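Is a bare tabletop worth paying extra for?

Wed 15 April

The woman who runs the workshop at Stindeck would rather not be named. She has sold tables for a long time, she says, and people who put their names to opinions about tables get letters. She will talk for as long as you like about wood, though, and she has one claim I came to hear her defend: that a plain wooden top, with nothing on it, is the best work surface a home can have, and that most of what gets sold to cover it is a waste of money.

I have a desk mat. I like my desk mat. I told her so at the start.

"Sure you do," she said. "You paid for it."

We met in her office in Drarkotham, which is smaller than I expected from the catalog and a good deal messier. For someone who preaches the clear surface she owns a lot of paper. When I mentioned this she moved a stack of it from the desk to a chair and carried on.

Her argument starts with what people put down first when they come home. It used to be keys. Now it is the phone, and she believes the phone has changed how people treat furniture. They buy a stand for it, then a tray for the stand, then a pad so the tray won't scratch anything. "And now you have a table you can't see," she said. "You bought a nice piece of wood and you never touch it."

I asked whether that was a real problem or a furniture seller's problem. People cover tables for good reasons. Coffee is one of them.

"Coffee wipes off," she said.

Does it always? She thought about that longer than I expected. "If you get to it. If you leave it till morning, no, you get a ring. But a ring isn't the end of the world. I have rings."

This is the part of the pitch I have trouble with. The website for the Trodby, the table she most wants to talk about, shows no rings anywhere. It shows long, smooth tops in good light. If marks are part of the charm, I said, put one in the brochure. She laughed and said the brochure wasn't her department.
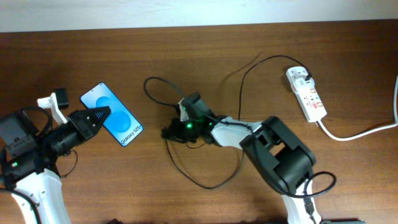

Plain brown wood with a fine grain, and a phone-shaped item in light blue lying on it at a slant.

She is on firmer ground when she talks about color. A blue object looks right on brown wood, she says, and the same object on a white laminate desk looks like something left behind in a waiting room. I'm not sure that amounts to a reason to buy a table, but I went home and tried it with a blue notebook and had to give her the point.

Grain is her other subject. She prefers it fine and running one way, and she has little patience for what she calls "busy" wood, the kind with knots and swirls that buyers pick out in the showroom. "They fall in love with a knot," she said. "Then they try to find a pen on it." I asked if she had any evidence that people lose pens on knotty tables. She had none. She lost one herself, once, in December, and it was under the table.

Then there is the price. The Trodby costs more than I would spend, and when I asked what the extra money goes toward, her answer wandered. Some of it is the finish, some is the thickness of the top, and some, she admitted after I asked again, is that people expect to pay it. She compares it with the Shahbazi, a cheaper model from the same shop with a thinner top. She has sat at both. Could she tell them apart with her eyes closed?

"By the edge, yes. By the top?" She shrugged. "Maybe not."

That struck me as a bigger admission than she meant it to be. If your hand can't tell the difference in the place where you do your work, the cheaper table begins to look like the sensible one. She disagreed, naturally. The thin top will move more as the seasons change, she said, and in four years I would see it. I asked to see a four-year-old Shahbazi. They didn't have one in the building.

I also asked about care, and this was the most useful stretch of the conversation. Use a soft cloth, barely damp, and wipe along the grain. Skip the spray polish, which she says builds up and goes cloudy. Don't park a laptop in the same spot for two years and then act surprised when the wood around it has changed shade. Felt feet under anything heavy are fine. Even she allows felt feet.

What about a phone, then, straight on the wood, every day? She picked hers up and set it down on the desk, a little harder than I would have.

"It's a table," she said.

I looked at the spot after she took the phone away. I couldn't see a mark, though the light in there isn't good. My desk mat is still on my desk for now, and I've asked the shop to call me if an old Shahbazi ever comes back in for repair.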